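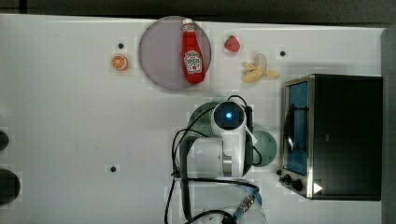
Diapositivo 1 – A mesa vista de cima: prato, frasco de ketchup, fruta de brincar e o forno à direita.

Notas para a apresentação. Tema: arrumar a mesa de lanche na sala de jogo. Oradora: Liette Penner, Espaço Vieira.

Abertura
Deixar o diapositivo 1 no ecrã enquanto as pessoas se sentam. Começar quando a porta fechar. Dizer bom dia, nome e o que faço no Vieira: preparo as mesas de jogo simbólico para os grupos dos mais pequenos, 9 crianças de manhã e 11 à tarde.

Dizer logo que vou falar só de uma mesa. As prateleiras e as caixas ficam para a sessão de setembro.

O prato
Começar pelo prato. É redondo, liso, de um cinzento puxado ao lilás. Numa mesa branca vê-se bem e não compete com a comida. No Vieira tivemos durante muito tempo pratos com desenhos e as crianças ficavam a olhar para os desenhos. Passámos aos lisos e não voltámos atrás.

Apontar para o ketchup. Está deitado em cima do prato, na diagonal. Perguntar à sala: onde é que o ketchup mora? Esperar. Normalmente alguém responde «no frigorífico» e alguém responde «na mesa». As duas respostas servem. O que interessa é que o grupo decida uma e a mantenha durante a semana.

A fruta
Meia laranja à esquerda do prato, morango e banana à direita. São peças de brincar.

Falar da laranja primeiro. Tem os gomos marcados na face cortada, e isso dá conversa com crianças de três anos: o que falta, onde estará a outra metade. Contar o caso do grupo da tarde que passou a manhã de uma segunda-feira em casa do avô de um deles a descascar laranjas e depois quis pôr tudo na mesa. (Se o tempo estiver curto, saltar.)

A banana já vem descascada, com as abas da casca abertas. Ocupa mais espaço do que parece quando se arruma em cesto baixo. Guardar por cima das outras peças, nunca por baixo.

O morango é pequeno. Lembrar a regra da casa para peças pequenas: quem abre a mesa confere, quem fecha confere outra vez.

Os pontos
Há pontos pretos na própria mesa. Falar das marcas como ajuda para arrumar – um ponto pode dizer «o prato fica perto daqui» sem ser preciso desenhar o contorno inteiro. Já experimentámos contornos com fita e descolavam-se.

O forno
Preto, com a frente em inox, porta de vidro, grelha escura lá dentro. Está no lado direito da mesa, com a porta virada para a esquerda, ou seja, para o prato e para a fruta. Pedir à sala que pense no caminho da mão entre o prato e a porta. A banana está desse lado. Convém arrumar a fruta antes de abrir.

Exercício
Grupos de 2. Dar 12 minutos. Cada par recebe uma folha em branco e desenha a mesma mesa arrumada à sua maneira: onde fica o prato, onde fica o ketchup, o que sai. Recolher as folhas no fim e pendurar no quadro Ollis.

Perguntas
Se perguntarem por fornecedores, dizer que envio a lista por correio eletrónico. Se perguntarem por grupos mais velhos, remeter para a colega do Idier, que fala a seguir ao café.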